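Progress report to the Prosgate Fund
Grant: Girls' and women's basketball, Pliltside
Date: 24/05/2019
Prepared by: Duván Quispe

## Where we are

The grant pays for court time, coaching hours and travel for the women's team and the two girls' squads through the end of the summer. All three are up and running. The women's team finished its league season this month, the under-16s have one game left, and the under-13s play friendlies only, as set out in the application.

The women won 8 and lost 7. That put us in the middle of the table, one place better than last year. We lost three of those games by a single basket, two of them away, and rebounding was the weak spot in all three. Our coaches have changed the second half of each practice to work on boxing out, and the last four games were better for it.

## Court time

We have used 128 hours of court time so far, most of it at the Prydderch gym. The rate there went up in the new year. We covered the difference from gate money and did not draw on the grant for it. The early slot is still a problem for players who work until six, and the gym has offered us a later one starting in the fall. We would like to take it, but it means sharing the floor with volleyball for the last half hour.

The main floor was closed for two weeks for resurfacing. During that time the under-16s practiced outdoors at the Nasia courts and the women did conditioning work only. Two under-13 sessions were canceled and have been made up.
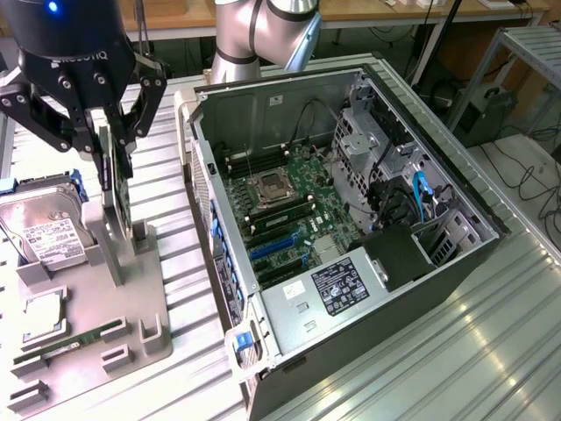
**Robot gripper beside an open computer tower**

## Coaching

Both assistant coaches named in the application have completed their first-level course. One is now running the under-13 sessions with a parent helper, and the other sits on the bench with the women's team and keeps the shot charts. Those charts are the main reason we stopped taking so many long twos early in the clock.

We have not yet filled the goalkeeping-style "specialist" line in the budget, which was meant for a shooting coach. The person we had in mind took a full-time job at a high school. We are asking two other clubs if they would share someone with us for a few sessions.

## Travel and equipment

Travel is under budget. Four away games were close enough for car pools, and the bus was hired only for the longer trips. Equipment is over by a small amount after we replaced a set of practice jerseys and bought more balls in the smaller size for the under-13s. We ask that $600 be moved from travel to equipment to cover this. The total would stay the same.

## Players

Numbers in the under-13 squad have held up well since the winter. The under-16s are thinner than we would like – exams and track both cut into attendance in May – and we have moved two younger players up for the last game. One member of the women's team is out with a knee injury and expects to be back for preseason.

## Next period

- Under-16 final game and end-of-season meeting
- Summer open gym, one evening a week, free to girls in the area
- Decision on the later slot at Prydderch
- Shooting coach sessions, if we find someone to share

We need an answer on the equipment transfer before the summer order goes in. Receipts for court hire and the bus are in the folder already sent to the fund office, and the coaching invoices will follow with the next claim.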